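FOR IMMEDIATE RELEASE
2024-06-17

Ostska opens Prorano teaching kit to outside labs

Drasteck – Ostska today released Prorano, its kit for showing a two-finger robot a task by remote control. No code to write. Operator drives the gripper, Prorano records the moves, the robot trains on the recordings. Available now, direct from Ostska.

Prorano has been in closed testing at the company's Farquharson site since April. Operators there logged 1581 demonstrations, all by remote control, on tabletop parts work. Picking up, placing, lining up, letting go. Most runs are short. Bad runs are kept too and tagged, so teams can decide for themselves wether to train on them.

In the final round of testing the robot was given 100 tries at a placing task it had been shown by hand controller. It finished 92. An earlier build, same task, finished 90. Ostska says the gain came from slower, cleaner demonstrations near the moment of grasp and not from a bigger model.

New in this release: practice in simulation. Operators can drive a simulated gripper over a simulated board before they touch hardware, with the same controller and the same recording format. Files from both go in one folder and are labeled by source.
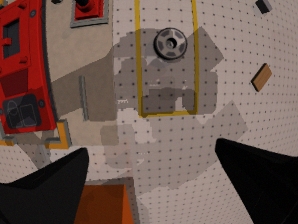

Gripper view in the Prorano simulator, with a wheel-like disc inside the yellow outline. (Ostska)

Kit includes hand controller, recording software, simulator and a starter set of demonstrations. Arm and gripper sold seperately. Existing test sites get the update at no charge.

Hi-res version of the picture on request from the Ostska press desk, Drasteck.

About Ostska
Ostska makes remote control and recording tools for teaching robots. Offices in Drasteck, test floor at Farquharson.

###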